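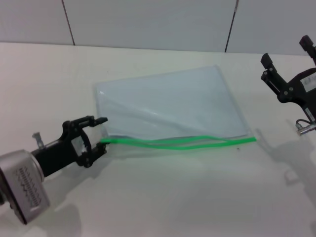
Gefrierbeutel waschen und wiederverwenden

Ich wasche meine Zippbeutel aus, und zwar seit Jahren. Meine Schwester findet das furchtbar, aber ich mag einfach nichts wegwerfen, was noch dicht ist! Ausgenommen sind Beutel, in denen rohes Fleisch, Fisch oder Ei war, die kommen bei mir immer in den Müll.

Zum Waschen lauwarmes Wasser und einen Tropfen Spüli in den Beutel geben, zumachen, kräftig schütteln, ausspülen. Fettige Reste (Pesto ist der Klassiker) brauchen meistens zwei Durchgänge. Auf links drehen geht auch, nur leiern mir dabei die Nähte schneller aus. In den Verschluss setzen sich gern Krümel, da gehe ich mit einer alten, weichen Zahnbürste durch.

Trocknen ist der nervige Teil. Ich stülpe die Beutel über Kochlöffel, die in einem hohen Glas stehen, und lasse sie über Nacht so. Erst wenn innen kein Tropfen mehr zu finden ist, wandern sie in die Schublade — sonst müffeln sie.

Zum Einfrieren von Suppe stelle ich den Beutel in einen Messbecher und schlage den Rand nach außen um, so bleibt der Zipp sauber. In meine großen passen 800 ml, mehr fülle ich nicht ein, Suppe dehnt sich ja aus. Dann Luft rausstreichen, zumachen und flach ins Fach legen. Die Platten stapeln sich später wunderbar und tauen viel schneller auf als so ein Klotz aus der Dose.

Beim Beschriften nehme ich Kreppband und Bleistift, das geht beim Waschen wieder ab. Folienstift hielt bei mir ewig, und irgendwann stand auf demselben Beutel Himbeeren, Linsen und März.

Undichte Beutel kriegen bei mir noch ein zweites Leben für Schrauben, Knöpfe oder Blumenzwiebeln. Und im Koffer für die Sandalen — da darf der Zipp ruhig klemmen.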